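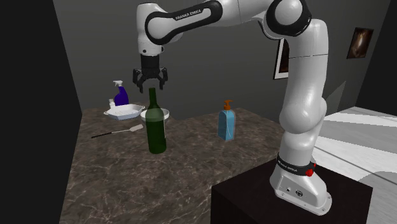 *Fig. 1. A Franka Emika arm on its pedestal (rendering).*

## Week 6 - Depreciation of fixed assets

Course: Introduction to Cost Accounting
Lecturer: Nerea Montes

Last week we finished the chapter on stock and work in progress. Today we begin with things that the firm keeps and uses for several years: machines, vehicles, furniture, buildings. Please have your notes from week 5 with you, as we will need the word "period" in the same sense.

### 1. What we want to measure

When a firm buys a machine, the money leaves on one day, but the use of the machine is spread over many periods. If we put the whole price as a cost of the first year, this year looks too bad and the next years look too good. Depreciation is the way to divide the price between the years.

Be careful with two words that students often mix:

- **Cost** - what was paid, including transport and installation.
- **Residual value** - what we expect to receive when we sell the asset at the end.

The difference between them is the *depreciable amount*. Land is normally not depreciated.

### 2. Straight-line method

The same amount is charged every year:

> yearly charge = (cost - residual value) / useful life

**Case Olorley.** The bakery Olorley buys a dough mixer for 300 and expects to sell it for 100 at the end. The useful life is 2 years. (All amounts are in thousands.)

| Year | Charge | Book value at end |
|---|---|---|
| 0 | | 300 |
| 1 | 100 | 200 |
| 2 | 100 | 100 |

The book value stops at the residual value. In the January test many of you continued to zero, and I had to take away points for this.

### 3. Reducing-balance method

Now the charge is a fixed percentage of the book value at the start of the year, so it is large in the beginning and becomes smaller. Firms choose it for assets that lose their value quickly, for example delivery vans.

With a rate of 39% and a cost of 100:

- Year 1: charge 39.00, book value 61.00
- Year 2: charge 23.79, book value 37.21

The residual value does not enter in the yearly formula. It is already considered when the rate is chosen.

### 4. Changing the estimate

Useful life is an estimate, and it can be wrong. If the firm learns that a machine will last longer, we do not correct the past years. We take the present book value, subtract the residual value, and divide by the years that remain. Ebuka Nwankwo asked me after the lecture if the same is true when only the residual value changes - yes, it is.

### For the seminar

1. Read the Medeiros case, first half only.
2. Prepare the table for the Hallmont printing press with both methods. Write one paragraph on which method you would recommend to the owner.
3. Seminar group B is now with Sandamali Gazi, same room.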